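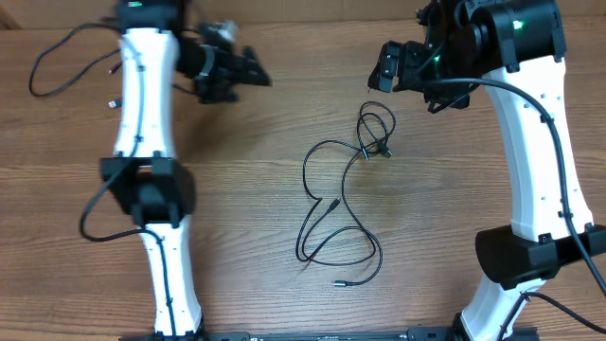 Two-arm bench build: cable sorting, wiring changes and the July numbers

Shares 30 | Comments 16

The two-arm build at the Otemstead shared workshop has moved from assembly to task work. The arms are mounted on the wooden bench with the fixed camera over it, and the first task is the one members voted for in spring: pick a single cable out of a tangle of thin black ones and lay it down clear of the rest. Notes follow for anyone who is building the same pair at home or who has bench time booked on this one.

Mechanical

Both arms use the white printed links from the Majali drawings, unchanged except for the screw holes, which were opened up after the first set split. The elbow housings are black and were printed in a second batch with thicker walls. Print time for one arm is long enough that it should be run as separate jobs. If a link warps at the foot, discard it. Shimming was tried and the error at the gripper was worse than the error it was meant to correct.

The bases sit in black brackets at the front of the bench. Spacing between them was set by reach: each gripper has to get past the centerline by a hand's width, so that either arm can hold a strand while the other pulls. Wider spacing looks tidier and makes the handoff impossible. Narrower spacing brings the elbows into each other on the inward swing.

Tighten the bracket bolts before every session. They work loose under fast moves, and a loose base shows up first as a drift in calibration, which is easy to blame on the software.

Cable routing

The main cable on each arm now runs along the outside of the links and is held by small black clips. The old route went through the elbow. It failed twice on the left arm, both times at the same bend, and the fault was intermittent enough to cost two evenings.

Rules for the new route:

Leave a full bend of slack outside the elbow. With the arm folded, the bend should be loose. With the arm extended, it should still be a bend.

Fit one clip near each end of a long link. A clip in the middle does nothing useful.

Do not tie the thin gripper wire to the main cable. It needs to move on its own when the wrist rolls.

Check that the green lights are on before enabling torque. If a light drops out when the wrist is turned by hand, the connector is not seated.

Control

Motor boards are the Corkidov type, one per arm, running from separate supplies. A single supply was enough on paper. In use, the voltage sagged whenever both shoulders lifted at once, and the second arm would fault on the way up. Two supplies cost more and ended the problem.

The loop runs on the workshop machine. Joint limits are held in one file for both arms, with the signs reversed for the right. Please do not edit this file from the bench. Copy it, change the copy, and leave a line in the log saying which joint was changed and by how much.

Speed is capped on the downward stroke only. The lateral moves are quick, and stopping distance at the gripper is longer than most people expect on their first session. Keep hands off the bench while torque is on.

The cable task

Cables are hard for this hardware for ordinary reasons. They are thin, they are the same color as each other, and a strand that is free at one end may be pinned at the other by a loop that the overhead view does not resolve. A plug is a better target than a strand. It is stiffer, it has a known shape, and a metal tip gives the detector an edge to work with. The current routine looks for plugs first and falls back to strands when it finds none.

The log stands at 1439 attempts. Of these, 317 ended with one cable fully separated. Most of the rest are of one kind: the grip is good, the lift is good, and a second cable comes up with the first. Dropped plugs are the next largest group. Wrong-target picks are uncommon now that the detector ignores the grippers' own wiring, which it used to select with some confidence.

Two changes are under test. The first is a slow shake at the top of the lift, intended to let the passenger cable fall. The second is a hold with the opposite gripper at the nearest crossing before the lift starts. The shake is simpler. The hold looks more reliable in short runs but takes longer, and it depends on the crossing being found correctly.

Starting conditions affect the result more than either change does. For logged runs, drop the cables from a loose handful in the open area between the arms and leave them as they land. Arranged tangles go in the log as practice and are left out of the total.

Parts and bench time

Spare fingers for both grippers are in the drawer under the bench, in the box marked Lomley. Replace fingers in pairs. A new finger against a worn one closes off center and will push a thin cable out sideways.

Members with donor cables should leave them in the tray. Short leads with molded plugs are the most useful. Cut or frayed ends are not wanted, as they catch in the finger joints.

The bench is free for build work until 4 p.m. and reserved for logged runs after that. Revised link files and the updated clip will go in the shared folder once the left elbow has been reprinted.

Shares 30 | Comments 16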